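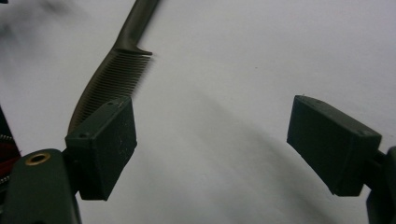
Tanix (memory module)

Tanix was a line of desktop memory modules sold by Thampi, a hardware firm based in Stokau. Designed by Vignesh Kamath, it shipped in kits of two and was best known for its heat spreader, a finned slab so tall that it blocked most of the CPU coolers it was meant to sit beside.

Reception

Reviewers praised the stable timings and were less kind about the Famby utility, which let owners change the color of the lights and, on some motherboards, little else. Thampi sold 1,926 kits and took back 53 — mostly from buyers who wished to close their cases. 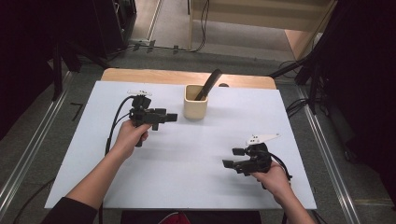

Knife in a square cup on a white board

Discontinuation

Production ended in April 2021. A low-profile version was announced the following November and has yet to appear.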